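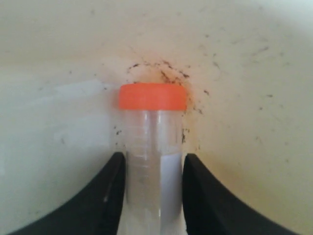 Reference > Robotics > Robot learning > Demonstration collection

Search this reference Go

Demonstration collection is the gathering of recorded examples from which a robot control policy is trained. Each example, called an episode, pairs camera images with the arm's joint positions and the opening of the gripper at every time step. A wrist camera is commonly used for small objects such as capped specimen tubes, where the contact between finger and tube wall is hard to see from a fixed viewpoint.

Procedure

An operator guides the arm through the task by hand or with a leader device. In the Brallinden protocol, written by Sang-wook Ji, a session consists of 40 episodes of 15 seconds each. The start pose of the object is changed after every 5 episodes. Failed grasps are kept and tagged separately.

Transparent objects

Clear plastic takes on the color of whatever lies behind it, and depth sensors often return no reading for it. A colored lid gives the policy a feature to locate, but the grasp itself is usually made lower, on the tube body. Collections therefore vary the background and lighting. Marked or uneven surfaces are included so that the policy does not treat specks as part of the object.

Storage

Episodes are stored with a task label, operator code and calibration record. The Kusetti set holds 73 sessions in this format.

Related articles
Bang gripper
Leader-follower teleoperation
Tradstead calibration
Wrist camera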